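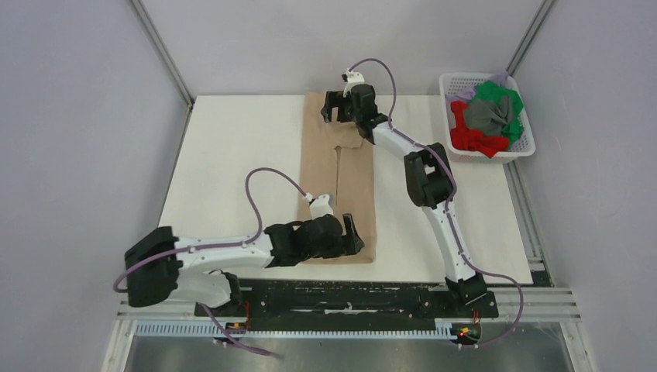 Pockets are why people stop buying from a brand and never write in to say so, according to one reader in Kirthorpe, who has now written in to say so. She has owned the same pair of chinos three times over. The third pair has front pockets that will hold a house key, provided the house is small.

Home | Style | Mending | Letters | Back Issues

The Shrinking Pocket, and Other Grievances
November 1, 2024 | By the Mending Desk
3 min read

We asked in June whether your pants were getting worse, and 893 of you answered. I had planned on a quiet summer.

The short version is yes. The longer version is that they are getting worse in ways that are hard to spot in a store, under flattering lights, with someone waiting for the fitting room. The fabric looks fine. The color is the same dull sand it has been since your father wore it. Then you get home, sit down, and your phone climbs out of your pocket and goes under the couch.

Pocket depth drew 162 complaints all by itself. Second place went to hems, which people feel strongly about and describe at length. A man in Dunstead sent us four pages on blind stitching. I read all of it, and I would like him to know that I agree with page three.

Rashidi, the alterations shop most of you seem to use, told us that the pocket job is now their most common repair after zippers. They cut out the old bag, sew in a deeper one made from plain cotton, and hand the pants back 2 days later. It's a dull little fix and it changes your life a good deal more than a new wallet would. If you want to try it at home, buy pocketing by the yard and trace the old bag before you throw it out. Add a couple of inches at the bottom. Don't get greedy. I went down to mid-thigh on a pair of my own and spent a week reaching for change like a man feeling around in a well.

A few other things that came up more than once:

Waistbands. The stretchy kind is forgiving until it isn't, and then it goes all at once, usually at a wedding. A plain waistband with some spare cloth at the center back seam can be let out. Turn the pants inside out before you pay and look for that extra cloth. If there's none, the maker has decided what size you will be for the rest of your days.

Belt loops. Tug them. Store staff will look at you, and that's fine.

Pressing. Several of you asked how to get a crease back into cotton twill. Use a damp cloth between iron and pants, press straight down, lift, move along. Sliding the iron around is how you end up with two creases, and two creases on one leg is a look that has yet to have its moment.

Luderero, whose Weekday Chino half of you love and the other half wrote to us about in capital letters, did reply to our questions. They said the pocket was "refined for a cleaner line." We asked how deep it was. They sent a catalog.

Next issue is buttons. Please keep letters to a page, Dunstead.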